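Prellon Commercial Garment Steamer, Model 68

Posted 7/25/26 by Graciela Saavedra, Equipment Listings

The Prellon Model 68 is an upright garment steamer intended for hotels, uniform rooms, theaters and small alteration shops. It is supplied by Girham to trade customers and replaces the earlier Model 59, which was withdrawn from the catalog in December. Parts for the Model 59 remain available through the service desk.

Description

The unit consists of a wheeled base, a removable water tank, a fixed pole with a hanger bar, and an insulated hose ending in a steam head. The tank lifts out from the rear of the base and may be filled at any sink. Steam output is set by a dial on the front panel, with a low setting for synthetics and lined garments and a high setting for cotton and linen. The hose is longer than on the previous model — a change requested by several uniform rooms, where staff work along a rail and do not bring each garment to the pole.

The heating element carries a service rating of 4,000 hours. When the tank runs dry, the element switches off and a lamp on the front panel lights. The unit will not restart until the tank has been refilled and the dial returned to zero.

Supplied with the unit

Steam head with fabric brush
Hanger bar and trouser clip
Heat-resistant glove
Descaling cap
Printed operating guide

The Floveo inline water filter is sold separately. Girham recommends it in hard water areas, where descaling would otherwise be needed every month.

Installation and care

The steamer requires a grounded outlet on its own circuit. It should stand on a level floor, clear of curtains and paper goods. The tank must be emptied at the end of each working day and left open to dry. Descaling instructions are printed inside the tank door. Vinegar and scented water must not be used, and damage resulting from either is excluded from the warranty.

Preparing garments

Shirts may be steamed on the hanger bar or laid out on a heat-safe surface for work on the collar and cuffs. Pockets should be emptied first. Dark fabrics should be tested on an inside seam at the low setting and brushed in one direction only.

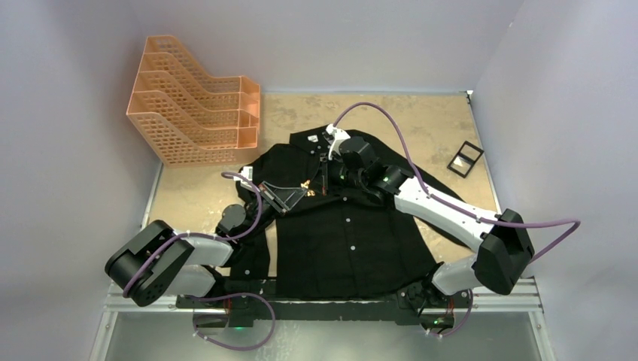
A black button-up shirt laid out flat.

Allow each garment to cool fully before folding or bagging. Pressing cloths are advised for silk and for any fabric with a raised finish.

Warranty and ordering

The base, element and pole are covered for 2 years from the date of delivery. Hoses and brushes are treated as wearing parts. Trade orders should be addressed to Malcolm Tindall, and service requests to Horacio Godoy at the Olivares depot. Please quote the serial number, found beneath the tank.

Related items

Prellon Folding Press Table
Prellon Model 59 Replacement Hose
Floveo Inline Water Filter
Girham Rolling Garment Rail

Contact Girham Trade Sales | Copyright Girham. All rights reserved. | Back to top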